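Filtering wrist-marker tracks before you train on them

Posted in June under Brarkomine Notes

If you collect demonstrations with handheld grippers and marker cubes on the wrists, you will sooner or later own a folder of hands that teleport. Here is how we clean ours.

Step 1. Calibrate the head camera in the room you'll record in. The lab down the hall is a different room — we checked, at some expense.

Step 2. Run cube detection on every episode and log which faces were found. One face is enough for a pose, but a single flat square can flip. Mark those stretches as doubtful.

Step 3. Fill short gaps by interpolation. We stop at 48 missing samples. Past that you are writing fiction, and the policy will believe every word.

Step 4. Throw out episodes where the two wrists disagree about where the floor is. From 900 we kept 874, then 802 after Annapurna Kaimal read the logs properly.

Step 5. Review cabinet tasks by hand. A wrist marker at the mouth of a dark compartment is one good reach away from disappearing, and the filter can't tell a hidden hand from a lazy one.

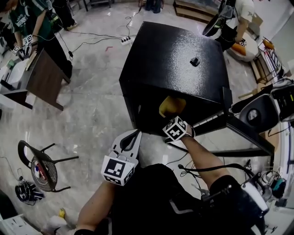

Hosseinzadeh wrote in to ask whether step 3 should come after step 4, as filled gaps can hide a bad floor estimate. Yes, it should. Swap them, and rerun anything you processed last month.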